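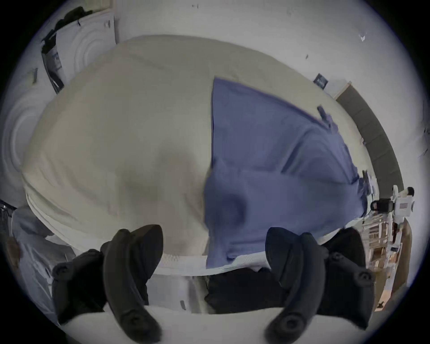
Opportunities > Students > Calls for Participants

Call for Participants: Household Tasks Project, Spring Term

The Bisevport Student Robotics Workshop invites applications from students and adult community members to take part in the Household Tasks Project during the coming spring term. The project is a credit-bearing student activity directed by Dr. Ruxandra Costache and coordinated by Serena Russo. Applications close at the end of March.

Background

The Household Tasks Project began as an elective class and is now in its second year. Students in the class build and maintain hand-held grippers, record everyday chores with them, and use the recordings to train the workshop's robot arm, Gerix. Work this term concerns bedding and other cloth items: spreading a duvet, folding a sheet or towel, and placing a folded item on a shelf. Cloth changes shape each time it is handled, and the class needs recordings made by many different people in many different bedrooms.

The class will enter Gerix in the Zorevska Cup, an intercollegiate competition in household robotics, in the bed-making category. Recordings made by participants will form the training set for that entry.

Positions Available

The workshop seeks 22 participants. No background in engineering or programming is required. Each participant will complete a set number of recorded tasks using a gripper supplied by the workshop. The combined target for the term is 600 accepted recordings.

In addition, 2 student assistants will be appointed to check recordings, keep the equipment log, and help at training sessions. Assistants report to Manouchehr Khosravi, laboratory instructor.

Duties of Participants

Participants will be expected to:

- attend one training session of 57 minutes in the Surdu Building before receiving equipment
- record the assigned tasks in their own home or residence hall room
- follow the written task sheet, including the starting position given for each item
- open and close the gripper jaws at a steady pace and keep the free hand away from the cloth
- report loose bolts, a sticking finger, or any other fault to the laboratory on the same day
- return all equipment in its case by the end of the loan period

Rooms do not need to be tidied or rearranged for recording. Participants should, however, put away mail, identification cards, family photographs, and anything else they would prefer not to have recorded. Roommates must give written consent before any session in a shared room.

Eligibility

Applicants must be at least 18 years of age and must be able to hold and operate a hand tool for short periods. Currently enrolled students may apply for either position. Community members may apply as participants only. Applicants who took part last year are welcome to apply again, but places will be offered first to new applicants.

Compensation

Enrolled students may choose one unit of laboratory credit or an hourly stipend at the standard student rate. Community members will receive the stipend. Student assistants are paid hourly and may not receive credit for the same work.

Use of Recordings

Recordings are stored on the workshop's own server and are available to enrolled members of the class and their instructors. A participant may withdraw a recording at any time before the training set is closed. Questions about storage or withdrawal should be directed to Iulian Vlad, data steward.

How to Apply

Application forms are available at the front desk of the Surdu Building from 9 a.m. to 4 p.m. Applicants for the assistant positions must also submit a one-page letter and the name of one instructor willing to serve as a reference. Completed forms should be returned to Serena Russo, Project Coordinator. All applicants will be notified of the outcome in writing.

Requests for accommodation during training or recording may be made to Dorin Sârbu, Office of Student Services, and will not affect the review of an application.

This website uses cookies to remember your preferences and measure site traffic. By continuing to browse, you agree to our use of cookies. Accept | Manage Settings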